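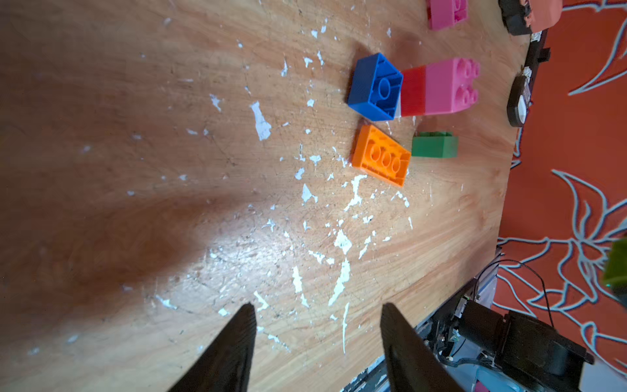
Search this forum Advanced search Go

Can a machine do the tidying up yet? (home and shop)

Started by gluepot_hank, 2024-05-14

gluepot_hank wrote:
I run a small shop that makes wooden toys and display stands, and I have two kids at home. In both places the job I hate most is the same one, which is picking up small parts and putting them back where they belong. At home it's building bricks. In the shop it's dowels, caps and offcuts. I keep seeing clips of arms doing this kind of work and I want to know if any of it is real enough to spend money on. I don't need it to be fast. I need it to run while I'm at lunch and not make things worse.

sable_creek wrote:
Depends what you mean by real. We have a Draso arm at work that loads trays. It has run for 247 days with one belt change. But every part comes to it on a fixture, same way up, same spot. Dump the same parts on a bench and it's useless. I would not expect it to pick up toys.

mortise_pat wrote:
Agree with sable_creek. The fixture is doing half the work. People look at the arm and forget somebody built the fixture.

nightshift_lou wrote:
I don't agree. That was true of the old setups where you taught points by hand. The newer ones learn from a person driving the arms through the job many times over, and they can deal with a brick that's upside down or turned some odd way. I spent October on a project like that and we got loose bricks into a bin most of the time. We logged 2,371 picks by the end.

mortise_pat wrote:
"Most of the time" is carrying a lot there. What happened with the others?

nightshift_lou wrote:
Mostly it closed on the edge of the brick and pushed it away, then tried again. A few went on the floor. The bad ones were two bricks touching each other. It would go for one and drag both. A brick lying with the hollow side up is harder too, as there's nothing sticking up to grab and you have to take it by the outside walls.

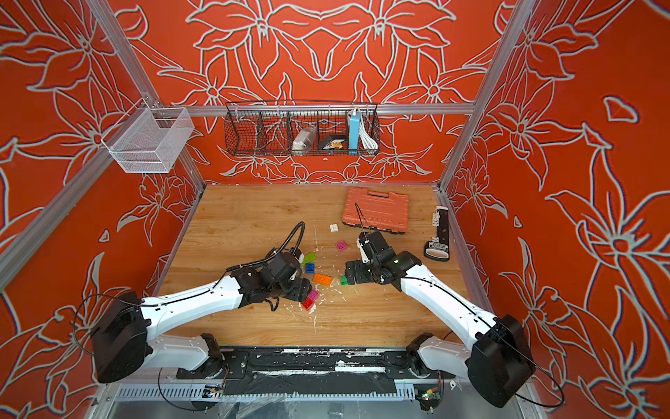
Two arms help a lot with that. One can hold while the other pulls, so stuck-together bricks stop being a dead end. It costs you twice the hardware and you have to keep them from hitting each other, but I wouldn't go back to one arm for sorting.

gluepot_hank wrote:
That's useful. What about sorting by color? My kids don't care but I would like it for the shop, the caps come in 7 colors.

nightshift_lou wrote:
Color is the easy part under steady light. Red next to pink gave us some trouble, and anything see-through is worse. Shiny tabletops throw glare and the arm's own shadow moves over the parts while it works. Get your lights right before you blame the software.

sable_creek wrote:
And how long per brick?

nightshift_lou wrote:
47 seconds at the start, when it was dropping a lot. It came down after that but it was never close to a person.

sable_creek wrote:
So a bin of bricks takes it all afternoon and my six year old does it in ten minutes if there's a cookie in it. I'm not against the idea. I'm saying for a shop with one owner the numbers don't work.

tallgrass9 wrote:
Different view from someone who cleans for a living. Picking up is one piece of the job. There's also the bits and crumbs left on the table afterward, and wiping under things, and deciding what is trash. A gripper with two hard fingers can't do crumbs. You would need it to change over to a brush or a vacuum, and then it has to know when to do that. I haven't seen one I would leave alone in a client's house.

mortise_pat wrote:
The crumbs point is a good one for the shop too. Sawdust and paint flakes get into everything. We had a Vimwood feeder that stopped every time chips built up on the plate. In the end we blew it off by hand twice a shift.

nightshift_lou wrote:
Fair. I would still say tabletop pickup is close. Whole-room cleaning is a long way off. Those get lumped together and they shouldn't be.

gluepot_hank wrote:
Has anyone tried the Turunen kit? It's sold as a bench setup, two arms on a common base. A supplier also pointed me at Mistular but that looks like software only.

sable_creek wrote:
Not the Turunen. Before you order, ask them for an uncut video of an hour of work with nobody touching it. If they only have short clips, keep your money.

nightshift_lou wrote:
Second that. Also ask what happens when it fails. Ours stopped and waited, so you came back from lunch to an arm sitting over one brick.

tallgrass9 wrote:
Or get a shallow tray with a rim and tip it into the bin. I do that with craft tables and it takes a minute.

gluepot_hank wrote:
Already have trays in the shop, they fill up and then I'm sorting the tray. I'll write to Turunen and ask for the hour of video. Will post what they send.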